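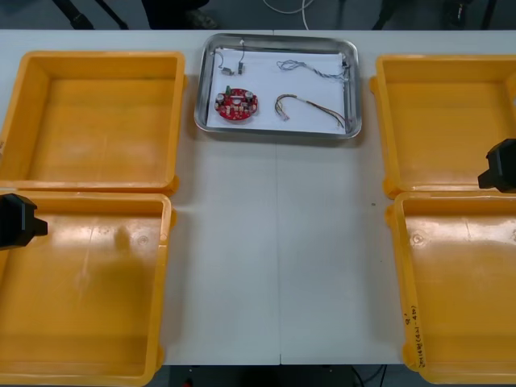 **Ticket 774: Parts unaccounted for at sorting table**
Site: Idulthorpe, bench room
Status: open, waiting on stores
Priority: normal

**Reported problem**

Count sheet for the Elska driver boards doesn't match what is in stores. Sheet says 90 boards out to the table, stores has 68 back. Some connectors are also short. The table was supposed to be cleared at the end of the shift.

**Setup**

- White table, two sections pushed together
- Four yellow-orange bins, two each side, lane open in the middle
- Steel tray with a paper liner at the far edge, between the two upper bins
- Left bins are for passed parts, right bins for rework

**Log**

Sunday, 7:40. Checked the table before anything was moved. All four bins look empty. One round red board in the steel tray, lower left of the paper. Two small connectors in the upper left corner of the paper, one gray and white, one dark, with a thin dark wire. Other electronic parts on the same sheet. None of this is on the count sheet.

7:55. Checked whether the connectors belong to the red board. Can't tell from the sheet. The Elska parts list gives a two-piece connector but no color. Left everything on the paper.

8:10. Lower right bin has marker on the outside of its left wall. It's written vertically and hard to read. Could be 2014 and then 4N-4b, with something above it that might be a 9. Doesn't match any bin number we use now. Probably left over from the old Cheung line, so I did not use it to trace anything.

8:30. Looked under the table and along the seam between the sections. No boards. There is a small dark speck on the tabletop right of center. Wiped it, came off on the cloth, not a component.

9:15. Went back through the sheet. The 90 is the kit size copied from the header. The line for boards pulled is blank. So the shortage may be smaller than reported or may not exist.

9:40. Asked stores for the pull slip. They are checking the Drunditz delivery too, 2,000 connectors in that one, bagged loose and not counted on arrival.

**Findings so far**

Steel tray was missed at clearing. The checklist says "empty all bins" and doesn't mention the tray. The board count can't be settled without the pull slip.

**Done**

- Red board bagged and tagged with this ticket number
- Connectors and wire bagged separately
- Remaining parts left on the liner until someone can identify them

**To do**

- Get pull slip from stores
- Add steel tray to the clearing checklist
- Clean the old marker off the lower right bin and put a current label on it
- Recount connectors from the Drunditz delivery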